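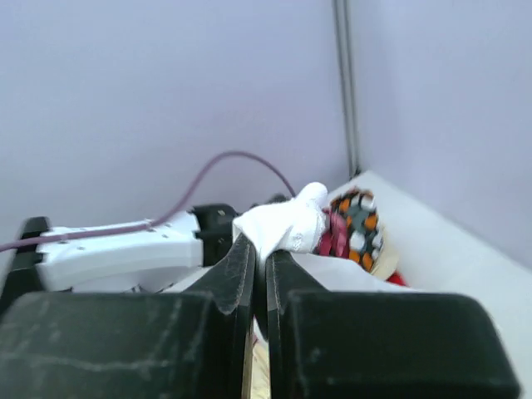
Unit 2: Cloths and table settings
Housekeeping and Table Service, practical notes
Tutor: Constanza Painemal

Read these notes before the practical. Bring an apron and a pen. The written part is short and can be done at the table.

1. Handling a cloth

Pick a cloth up from one place and let the rest hang or lie where it falls. If you gather it in the middle you get a bunched top with the remainder spreading over the table, and you then have to find the corners again before you can fold. For wiping, the gathered hold is fine. For folding, start from a corner.

To open out a crumpled cloth:
Put it down on a clear part of the table.
Find one corner and draw it towards you.
Find the next corner along the same edge and do the same.
Smooth from the middle outwards with a flat hand.
Turn it over if the hem is facing up.

White cloths show creases and marks sooner than coloured ones. Check both sides before you fold. A marked cloth goes in the Lidov bag, never back on the shelf.

2. Folding

We use the Retamal fold for all small cloths – in half, in half again, then in thirds. The open edges go to the back of the pile. Large cloths need two people. Stand facing each other, keep the long edge tight and walk the corners together.

The quarter fold in older copies of these notes is no longer used. Please cross it out on page 118 if you have the bound set.

3. Wiping the table

Work from the far edge to the near edge in straight, overlapping strokes. Go into the corners with a folded edge of the cloth. Pale tops pick up grey smudges, often where things are slid along instead of lifted, so look across the surface at a low angle when you have finished. Dry it with a second cloth before anything is set down.

4. Plate and cup

Put the plate down first. The cup goes to the right of it, far enough away that either can be lifted without touching the other. Hold the plate by the rim and the cup by the side or the handle, with fingers well clear of the lip. Plastic ware is light and moves easily, so let go of it fully before you reach for the next item.

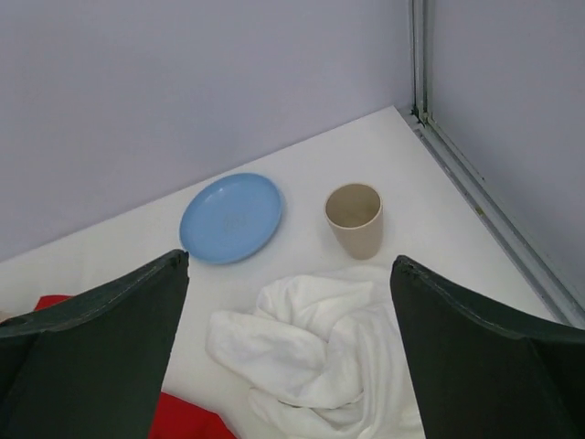 Light blue plastic plate and beige cup on a white table.

5. For Saturday

Fold six small cloths and one large one (in pairs).
Wipe down one table and have it checked.
Set one place with plate and cup, clear it, and set it again.
Fill in the Pratero sheet and hand it in before you leave.

Spare sheets are in Room 397. Reading for next time: Rason, the chapter on trays and carrying.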